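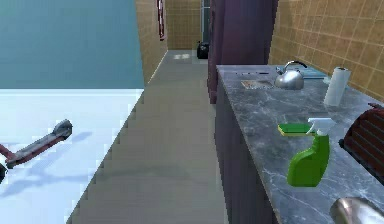 *Reading time: 2 minutes*

# Resura Kitchen Evaluation Package

The Resura package from Lindqvist is a simulated kitchen environment for organizations that plan to purchase a mobile manipulator and need to test its tasks before hardware is ordered. It is licensed per site and runs on the buyer's own workstations.

The standard galley layout places a long marble-topped counter beside a narrow floor lane. A kettle, a roll of paper towels, a sponge and a green spray bottle are set out on the counter, so that reach, grasp and wipe-down tasks can be planned against ordinary household goods. Buyers should compare the base width of each candidate robot with the lane before requesting quotations.

## What is included

- Galley layout, with 30 prepared starting arrangements
- Object library of 134 items
- Task editor and results export
- Installation guide and one remote setup session

Robot models are not included. Customers may import their own or license the Lolard arm model separately.

## Pricing

| Item | Price |
|---|---|
| Site license, one year | $1,497 |
| Additional workstation, per year | $50 |
| Lolard arm model | On request |

Prices do not include tax. Renewals are invoiced in March for all customers, and the first term is prorated to that month.

## Planning notes

Simulation results should be used to narrow a list of candidates. They do not replace a site survey — floor condition, power supply and network coverage must be checked at the location itself. Departments preparing a capital request are advised to enter the license and the survey as separate budget lines.

Orders and license transfers are handled by the Urnby office. Please state the number of workstations and the intended robot model with each request.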